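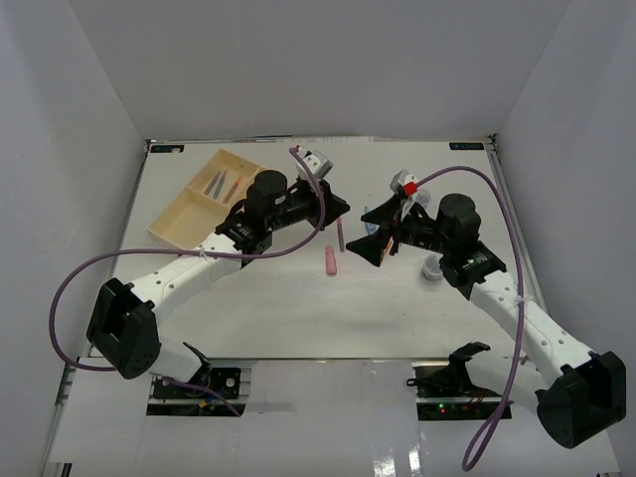

Two arms stop when both grippers close in

Forums > Arms and Grippers > Faults

Gangadharan Kaimal
We run two arms on a pen sorting job. After 17 cycles the right arm drops out with a communication fault - always with its wrist rolled toward the left arm. Power cycling clears it. Firmware and payload settings are unchanged.
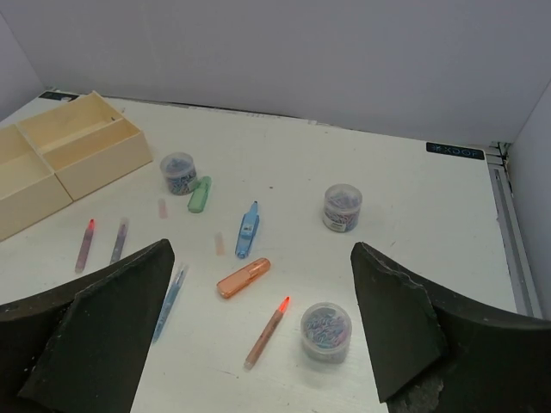

Could the gripper itself be causing the dropout? Only if its motor draws enough current to pull the bus voltage down, so log the voltage at the wrist while it closes on a pen.

Sointu Peltonen
Check the camera cable first. Ours was tied too tight at the forearm and pulled on the connector at full roll.
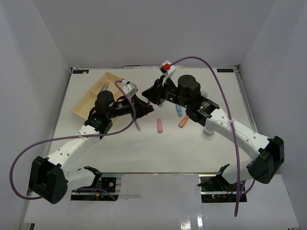

Cut the tie, leave more slack, and roll the wrist by hand with the power off. If the connector moves at all, the slack is still too short. Then run 173 cycles at low speed before going back to normal.

Kundley
Reinstall the driver.

Comments

Larkano: Same fault here, bad crimp.
Groen: Which driver?
Kindness: Slack fixed mine. 1,000 cycles so far.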